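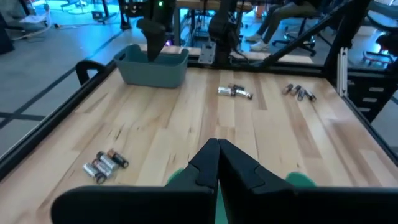 Battery handling on a wooden work table, with loose cells and a teal basket.

Bench cell budgeting is the planning of costs for a small robotic work table before equipment is ordered. The term is used mainly by small recyclers and training shops that sort used household batteries.

A budget usually lists the arms, grippers, table frame, controllers and spare parts on separate lines. Finger pads and cables wear out early and are treated as supplies. Floor space, wiring and staff training are often left out of first estimates and added later.

The planning guide most often cited in the field was written by Hanna Sadowski and Teodoro Mateos and issued by Similholm in August 2019. It advises buyers to hold back funds for 24 months of service and to order two spare grippers with each table. Payment is commonly split, with 60 percent due at order and the rest on acceptance.

Leasing is an alternative. Plaltatby, a sorting shop in Marín, leased its first table for over two years before buying it. Lease terms generally cover repairs to the arms but exclude the fingers.

See also: Acceptance testing; Battery sorting; Equipment lease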